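세척 셀 2호기 그리퍼 왼쪽 패드 헛물림 건
접수 번호 2000-17
상태: 해결됨 (경과 관찰 중)
접수일: 2022년 9월 10일
설비: Karabulut 셀, 손잡이형 그리퍼 왼쪽
분류: 기구부 / 개폐 센서

증상

안녕하세요, Kidholm 작업장입니다. 늘 빠르게 답 주셔서 감사드려요. 이번에는 왼쪽 그리퍼가 말썽이라 조금 길게 적어 보겠습니다. 손잡이를 끝까지 쥐었는데도 화면에는 닫힘이 뜨지 않고 값이 중간쯤에서 멈춰 있습니다. 매번 그런 것도 아니고 잘되다가 한 번씩 그래서 더 애가 타네요. 얇은 접시를 집을 때 특히 심하고, 두툼한 컵은 그럭저럭 괜찮습니다. 오른쪽 그리퍼는 같은 프로그램, 같은 설정인데 아무 문제가 없어요.

오류 코드는 E-23 하나만 남아 있습니다. 전원을 껐다 켜면 한동안은 멀쩡하다가 다시 나옵니다. 영점도 다시 잡아 봤는데 그때뿐이었습니다. 혹시 저희가 뭔가 잘못 만진 건 아닌지 걱정도 되고요. 지난번 정기 점검 때 패드를 한 번 뺐다가 끼운 일이 있어서 그것도 같이 적어 둡니다.

1차 답변 (Mundby 기술지원)

자세히 적어 주셔서 정말 고맙습니다. 이렇게 써 주시면 저희가 되묻는 시간이 확 줄어요. 잘못 만지신 것 같지는 않으니 너무 걱정하지 마시고요. 껐다 켰을 때 잠시 돌아온다고 하셨으니 센서가 아주 나간 것 같지는 않고, 기준점이 조금씩 밀리는 쪽이 먼저 떠오릅니다. 급하지 않으시면 아래 순서대로 한번 봐 주시겠어요?

먼저 전원을 내리고 손잡이를 천천히 쥐었다 놓아 보세요. 중간에 턱 걸리는 느낌이 있는지, 놓았을 때 끝까지 돌아오는지 손끝으로 느껴 보시면 됩니다. 그다음 양쪽 패드를 엄지로 살짝 눌러 흔들림이 있는지 봐 주세요. 마지막으로 전원을 다시 넣고 점검 화면에서 열림 값을 읽어 주시면 됩니다. 정상이면 3 이하로 나와요. 평소 작업하시는 자리에서 그대로 해 주시면 됩니다.

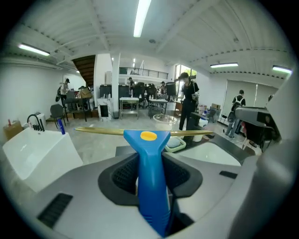 패드와 손잡이를 나누어 보는 것이 이번 건에서는 제일 중요합니다. 둘 중 어느 쪽이 문제인지에 따라 보내 드릴 부품이 달라지거든요. 파란 손잡이 양옆에 검은 고무 패드가 하나씩 있고 그 둘레를 검은 테두리가 감싸고 있지요? 패드가 테두리 안에 고르게 앉아 있는지 먼저 봐 주시고, 한쪽 모서리만 살짝 떠 있으면 그쪽을 적어 주세요. 그 바로 위로 가로질러 손잡이 뒤를 지나가는 금색 봉은 절대로 기름칠하지 마시고 마른 천으로만 닦아 주세요. 기름이 묻으면 먼지가 금방 달라붙어서, 처음 며칠은 부드럽다가 나중에 더 뻑뻑해집니다. 예전에 친절하게 윤활유를 듬뿍 발라 주신 현장이 있었는데 닦아 내느라 한나절이 걸렸답니다.

현장 회신

답변 감사합니다! 하나씩 해 봤습니다. 전원을 내리고 쥐어 보니 마지막에 아주 살짝 걸리는 느낌이 있었고, 놓으면 제자리로 돌아오기는 하는데 오른쪽보다 한 박자 늦습니다. 왼쪽 그리퍼의 두 패드 가운데 오른편 것이 위쪽 모서리에서 조금 떠 있었습니다. 눈으로는 잘 모르겠고 손톱으로 훑으니까 턱이 느껴지더라고요. 열림 값은 17이 나왔습니다. 3 이하여야 한다고 하셨으니 꽤 많이 벗어난 거지요?

봉은 말씀하신 대로 마른 천으로만 닦았습니다. 천에 검은 가루가 제법 묻어 나왔어요. 고무 가루 같은데 확실하지는 않습니다. 비닐봉지에 담아 두었으니 필요하시면 보내 드릴게요.

2차 답변 (Mundby 기술지원)

꼼꼼하게 봐 주셔서 한결 수월해졌습니다. 네, 17이면 많이 벗어난 값이 맞습니다. 정기 점검 때 패드가 끝까지 눌리지 않은 채로 끼워졌고, 뜬 모서리가 조금씩 쓸리면서 나온 가루가 봉 쪽으로 간 것 같습니다. 봉지는 버리지 마시고 패드를 반송하실 때 같이 넣어 주세요.

조치는 이렇게 부탁드립니다. 전원을 내리고 해당 패드를 빼서 홈 안쪽을 마른 붓으로 털어 주세요. 새 패드는 Tallov 창고에서 오늘 출고했고, 뒷면 화살표가 손잡이 쪽을 향하게 놓은 뒤 아래 모서리부터 넣고 위를 딸깍 소리가 날 때까지 눌러 주시면 됩니다. 소리가 안 나면 힘으로 밀지 마시고 다시 빼서 홈을 한 번 더 털어 주세요. 교체 후에는 손잡이를 완전히 놓은 상태에서 영점을 잡고, 이어서 끝까지 쥔 상태에서 닫힘 값을 저장합니다. 순서를 바꾸면 E-23이 바로 다시 뜨니 이것만 조심해 주세요.

현장 회신

패드 잘 받아서 교체했습니다. 처음에는 딸깍 소리가 안 나서 당황했는데, 다시 빼서 보니 홈 구석에 가루 뭉치가 남아 있더군요. 털어 내고 끼우니 경쾌하게 들어갔습니다. 영점 잡고 닫힘 값 저장까지 마쳤고 열림 값은 3으로 내려왔어요. 얇은 접시로 연달아 23회 집어 봤는데 전부 닫힘으로 잡혔습니다. 덕분에 살았습니다, 정말 감사해요.

처리 메모 (Mundby 기술지원)

왼쪽 그리퍼 오른편 패드 교체, 봉 건식 청소, 영점 및 닫힘 값 재설정. 열림 값은 10월 정기 점검 때 다시 읽어서 이 건에 남겨 주시기로 했습니다. 그 전에라도 E-23이 다시 보이면 새로 접수하지 마시고 여기에 이어서 적어 주세요. 반송품은 도착하는 대로 확인하고 결과를 올려 두겠습니다.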